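Siletti Recipe Cards

Plain text copies of 61 handwritten recipe cards, typed up by Kamala Poojary and Bronwyn Faulkner. Most are for bread, soup and pickles.

What's in the folder

cards.csv has one row per card: title, servings, oven setting, ingredients, method.
notes.txt holds remarks written on the backs of cards.
units.csv lists the old measures and what we took them to mean.

Spelling is kept as written. Where a word could not be read, the row has a question mark in its place. Oven settings are given for 51 cards. The rest say "hot" or "slow" and were left alone.

Known problems

Two cards for rye bread share a title. Use the id column to tell them apart.
Card 43 has no method, only ingredients.
"Cup" is not the same size on every card. Check units.csv before you bake.

Changes

August: fixed the yeast amounts in the bread rows. Thanks to Bent Hafþórsson for the corrections.
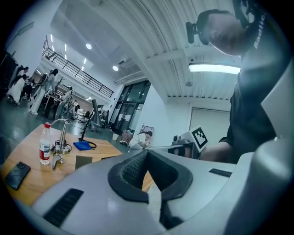 License

Free to copy and change. Please keep the names of the typists with the files.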